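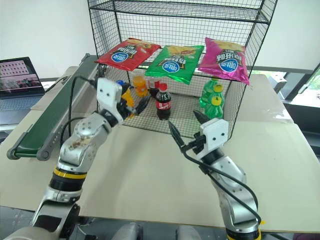
Chips above, bottles below, on black wire mesh.

How to Set Up a Snack Shelf in a Shared Office

By the Dulthorpe Desk
Posted in May | 11 comments | 121 shares

Every office has a snack drawer, and every snack drawer has something at the bottom that used to be a granola bar. Ours at Dulthorpe lasted two years before we gave up and moved everything out into the open, where shame could do its work.

Start with the spot. You want it close enough to the desks that people will walk over, and far enough from the phones that callers won't hear chewing. Next to the printer works well. People stand there looking helpless anyway.

Next, get a shelf. Open wire is best. Crumbs fall through to one place, and you can see from across the room whether the pretzels are gone. Measure the gap between levels before you buy. A bag of chips is mostly air, but it is stubborn air. Ours needed 11 inches of width for every bag standing up, so we laid them down.

Put the heavy stuff low. Drinks go on the bottom, bags go higher up, and anything in a glass jar goes home with whoever brought it. If the shelf wobbles, fold a Visser catalog under one leg. We have never found another use for the Visser catalog.

Now the money. We tried an honor jar and collected 8 dollars, a button and a parking token from Kukovov. These days everyone who wants in pays 16 dollars a month, and one person shops. Change the shopper often. Leave the same one in charge all year and you will end up with nothing but rice cakes, or nothing but licorice – we have lived through both.

Write the open date on anything that goes stale. Clip the bags shut. Binder clips are fine, and the supply closet will forgive you.

Clear the shelf on the last afternoon of the month. Whatever is left goes on the table by the door with a sign saying "free," and it will be gone by 4 p.m., including the flavor everyone complained about.

One warning if you share a floor, as we do with Idness: put your company name on the shelf. It won't stop them, but they do take smaller handfuls.

11 comments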